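Subject: Re: [windus-crafts] keeping fake roses from looking fake
To: windus-crafts list

Earlier in the thread, the list digest had this:

> I bought a box of the Kavatberg stems for the hall table and they
> just look stiff. Straight as pencils! Is there a trick to it, or
> should I give up and buy real ones every week?

Oh please don't give up! I've done 9 of these arrangements now for the entry at Halvorsen and the stiffness is so fixable. Mostly it's the stem. I bend mine by hand a little at a time (not one big curve, that looks like a coat hanger) and put a soft S in about halfway down. Then I turn up the very bottom into a small hook so it grabs the foam and the whole thing stops spinning around on you.

Leaves next. Pull them out to one side so they aren't all flat against the stem, and let one sit higher than the others. Same with the sepals under the bloom, fan them out and leave one drooping. Real ones never match anyway.

I use 2 or 3 stems in a narrow vase and 8 in the big crock, and I dust them with a dry makeup brush. The Plusix spray left mine sticky so I quit using it, but maybe I got a bad can?

Oh, and red is more forgiving than white, at least in our hallway light. Here's one of my red ones, stem and leaves mostly:

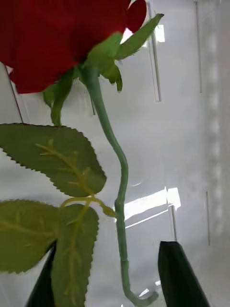 Re: [windus-crafts] keeping fake roses from looking fake
Windus list member wrote:

Mine kept springing back until I held each bend for a slow count of ten. Does the hook still fit if the neck of the vase is really skinny?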